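Norlow Music Club, minutes of the meeting of March 20, 2022

Chair: Thilini Mridha. Minutes of the previous meeting agreed without changes.

1. Open stage nights
The club will run 7 evenings at the Azimi hall in Dukidport. Each act gets two songs or ten minutes, including setting up. Sign-up closes when the first act starts.

2. Sound equipment
The mixing desk has a faulty fourth channel. Repair is quoted at 300. A second-hand Skukeo desk is offered at 700, cables not included. Agreed: repair. The channel is to be taped over until then.

3. Money
Balance is nearly 2,000 before hall hire. The bar share for March has not been received.

4. Noise
Drums to stop at ten. Bass amplifiers to be raised off the stage floor.
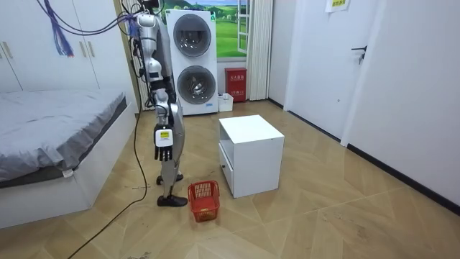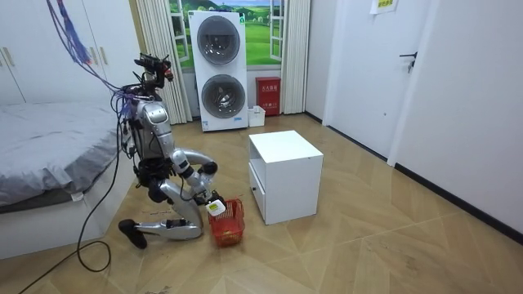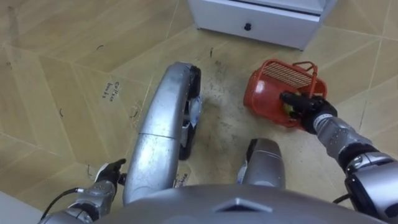 5. House band
Drummer still needed. Song list to be sent out in the singers' keys, with chord sheets for keyboard and guitar.

6. Any other business
Request for a monthly acoustic evening held over to the next meeting.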